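Jotodeo: galeria do orçamento de equipamento

Esta página nasceu de uma folha de cálculo, como quase tudo o que é triste nesta casa. Em setembro temos de decidir quantas pinças manuais compramos, quantas alugamos e quantas fingimos que não nos fazem falta. O projeto chama-se Prakum e consiste em registar tarefas domésticas com pinças seguradas à mão, para mais tarde ensinar um braço a arrumar uma mesa sem esmagar as batatas fritas. O braço ainda não está comprado. Está numa célula amarela da folha, que na nossa convenção quer dizer "logo se vê".

Juntamos a galeria ao pedido de verba porque quem aprova despesas costuma perguntar o que fazem as pinças o dia inteiro. Pegam em pacotes. Pousam pacotes. É um trabalho honrado e gasta pontas de dedo a um ritmo que ninguém previu no orçamento anterior, no qual os consumíveis ocupavam uma linha e a palavra "diversos".

Uma pinça custa-nos 1271 euros na proposta da Drasness, com as pontas montadas. A Fahy pede 1018 pela mesma função e vende as pontas à parte, em caixas de 50, com portes que parecem calculados para transporte a cavalo. Quem só olha para a primeira coluna escolhe a Fahy. Quem já encomendou pontas à parte lê até ao fim.

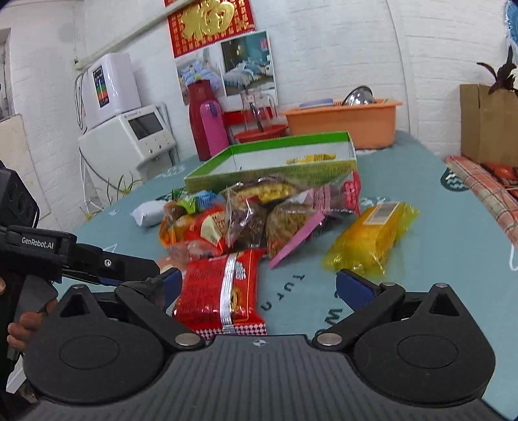

Dedos abertos sobre um pacote vermelho de snack, com a segunda pinça à esquerda. As pontas azuis são a parte que se gasta; o resto é a parte que se paga.

Marta acha que estamos a comprar pinças a mais e mesas a menos: com um só posto montado, diz ela, o segundo par passa a manhã numa gaveta, e uma gaveta não precisa de equipamento a 1271 euros. Prefere que se compre agora um par, que se monte outro posto com o que sobrar e que se volte a falar do assunto quando houver onde pousar os cotovelos.

A objeção entrou na folha, em coluna própria, e estragou-nos a soma. Dois postos pedem duas mesas, mais pacotes e mais espaço para guardar tudo aquilo em que ninguém pode mexer até ao fim da sessão. Os snacks, aliás, passaram de "alimentação" para "material de ensaio", depois de uma troca de mensagens mais longa do que o contrato de aluguer.

Ficam por fechar a garantia (a Drasness dá 2 anos, a Fahy dá um e um autocolante), o prazo de entrega e a questão de saber se uma pinça de reserva é prudência ou luxo. Na folha aparece como prudência, a cinzento claro, letra pequena.

As propostas revistas devem ser enviadas à Jotodeo até ao fim de setembro, com o preço das pontas na mesma página que o preço da pinça.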